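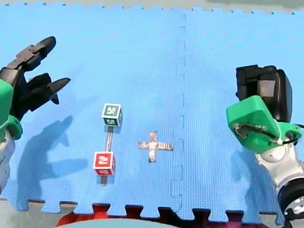 Photo: Lucienne Ferrand / Fisden Workshop

Hestik two-arm bench kit

A pair of small arms for home or shared workshop use, with black grippers and green plastic wrist parts. Each gripper opens to 38 mm. Set the arms facing each other over a foam mat and practise on light pieces such as tagged blocks on a rod or a cross covered in foil or metallic tape.

Build time: 7 hours
Screws supplied: 20 spare
Cable ties: included
Mat and practice pieces: not included

Spare wrist brackets are sold singly. For bulk orders, write to Ross Baird at Rostcombe.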